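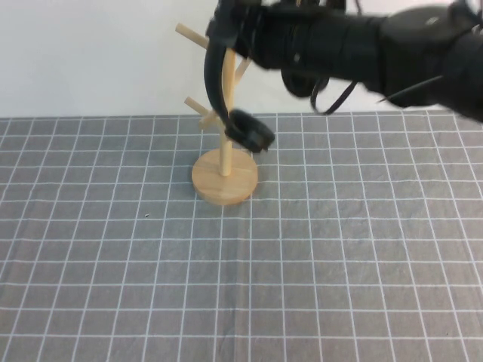 Mug trees are back on the craft table at Friesen Hall, and I could not be happier about it. I walked over this January thinking I'd stay ten minutes (ha!) and came home after dark with sawdust in my scarf and a bag of pegs I'd promised to sand.

If you missed last winter's round, the woodworking group makes plain wooden mug stands, a round base with a post up the middle and pegs slanting out of it, and sells them to pay for heating the shop. Last year they sold 233 of them, which Trudy Harawira still can't quite believe. She had figured on maybe half that. This year they've already got orders for 236, so the sanding bench is going to be busy until spring.

I asked Trudy what's changed and she went straight to the base. The old one was too thin, and if you hung one heavy mug up high with nothing across from it, over it went. My sister lost a very nice blue one that way. The new base is thicker, and the pegs go up at a steeper slant so the handles slide in toward the post. They're leaving the wood pale again, too. A few people wanted dark stain but Haris Ansari, who does the finishing, says it shows every drip of glue, and he's not budging!

The stands are $20 each, same as before, and you can pick one up at the hall or at the Plokovell bakery, where Zubaida Niazi has kindly cleared a shelf by the register. She's keeping one for herself next to the coffee machine, so ask her how it's holding up.

Sanding nights start at 7 in the evening and there are 9 spots at the bench. Wear something you don't mind ruining, and bring a dust mask if you have one. Noreen Bajwa has the sign-up sheet. She also wants back the small clamps that went home with somebody in the fall, so please check your garage. I've checked mine, and I only had one of them.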